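About Clakesix

Hi, I'm Evie Whiteley, and I started Clakesix because I was tired of being asked when a robot would finally do the dishes (my mother asks every November, without fail!). It seemed like a fair question, so I figured I'd make a job out of answering it.

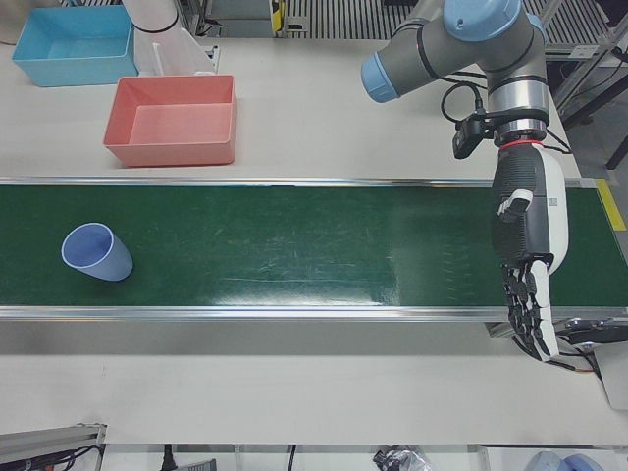
So can they do chores yet? Well, sort of. Ask for one chore, same spot, same stuff every day, and I'd say you're in decent shape. Ask for "tidy up the kitchen" and you'll be waiting a while. A plastic cup that's tipped over on a conveyor is no trouble for you or me, but a robot hand has to work out which way the thing is facing, where to grab it and how hard to squeeze, and then which bin it belongs in. I love that problem. I could talk about it all day, and my family will tell you I do.

There are 11 of us now, in a converted feed store in Peswood, plus a small second shop over in Brevby where the noisy work goes on. Mostly we help little factories and packing rooms decide whether a machine is worth buying. Sometimes we say no, keep your people and get them a better table. We lost a sale at Gallardo that way, and they came back six months later with a different job that suited a robot just fine.

We also run a free open afternoon for anyone curious. Bring the chore you hate most and we'll tell you what we think of its chances, which takes about 45 minutes if you let me do the talking. Laundry folding comes up a lot. I'm still folding mine by hand.

Come see us at 2231 Mill Road, Peswood. Parking is around back.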